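Nerkow, Tag der offenen Tür: viel Parkplatz, wenig Ordnung

Sonntag, 26. Januar 2014

Die Einladung versprach »Sortieren und Aufbewahren neu gedacht«. Wer so etwas schreibt, weckt Erwartungen, und ich bin mit dem Zug bis Nerkow gefahren, um sie zu überprüfen. Die Firma Dondale hat dort eine ehemalige Druckerei bezogen, 1.331 Quadratmeter laut Faltblatt. Am Eingang gab es ein Namensschild zum Ankleben, das bis zur Garderobe hielt.

Der Rundgang beginnt im Musterraum. Weiße Wände, weiße Tische, darauf farbige Kunststoffkästen. Das System heißt Olto und beruht, wenn ich den Vortrag richtig verstanden habe, darauf, dass jede Farbe für einen Arbeitsschritt steht. Das kennt jeder, der einmal in einer Werkstatt mit zwei Kisten gearbeitet hat. Neu ist vor allem der Preis: 68 Euro für den kleinen Satz, Deckel nicht inbegriffen.
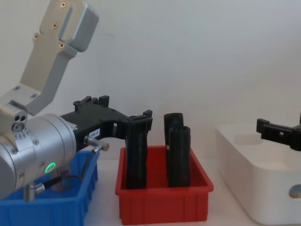

Roter Kasten mit schwarzen Zylindern, links davon der blaue.

Die schwarzen Teile haben eine raue, schichtige Oberfläche und stehen aufrecht im Kasten. Mich hätte interessiert, wie sie sich beim Transport verhalten. Der rote Kasten ist flach, Einsätze oder Trennstege gehören nicht zum Satz. Auf meine Frage hieß es, das sei »bewusst offen gehalten«. Man kann das so nennen. Bei Nordin, dem älteren Konkurrenzprogramm, gibt es Stege seit Jahren, und dort wackelt nichts – jedenfalls nicht in meinem Keller.

Zugutehalten muss man den Kästen die Rippen an den Seiten. Ich habe im Nebenraum einen leeren in die Hand genommen, er war leicht und gab beim Drücken kaum nach. Ob das nach zwei Wintern in einer unbeheizten Halle noch so ist, konnte mir keiner sagen. Eine Prüfung sei für März geplant.

Zurück am Tisch ging es um die Reihenfolge. Blau, Rot, Weiß, von links nach rechts, der weiße Kasten größer als der rote. Warum ausgerechnet Weiß der große sein muss, auf einem weißen Tisch, blieb offen. Zwischen Blau und Rot ist nur ein schmaler Spalt. Für Leute mit breiten Händen wäre das nichts, ich würde die Kästen auseinanderrücken und hätte dann den Platz nicht mehr, mit dem der Prospekt wirbt.
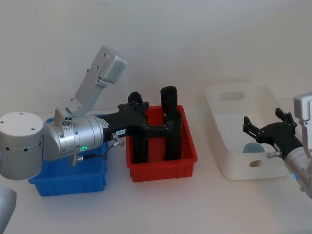 Lager, Kantine, Rückweg

Das Lager fasst angeblich rund 528 Paletten. Gesehen haben wir den vorderen Gang, dann wurde das Licht ausgeschaltet, weil die nächste Gruppe wartete. In der Kantine gab es Linsensuppe, gut gewürzt und für 2 Euro anständig bemessen. Einen Bestellschein bekam man ungefragt dazu, ich habe meinen als Lesezeichen behalten.

Wer ohnehin neue Kästen braucht, kann sich Olto ansehen. Eine Anreise lohnt dafür kaum, der Katalog zeigt dasselbe. Der Bus zum Bahnhof fährt sonntags nur alle zwei Stunden, das stand nicht in der Einladung.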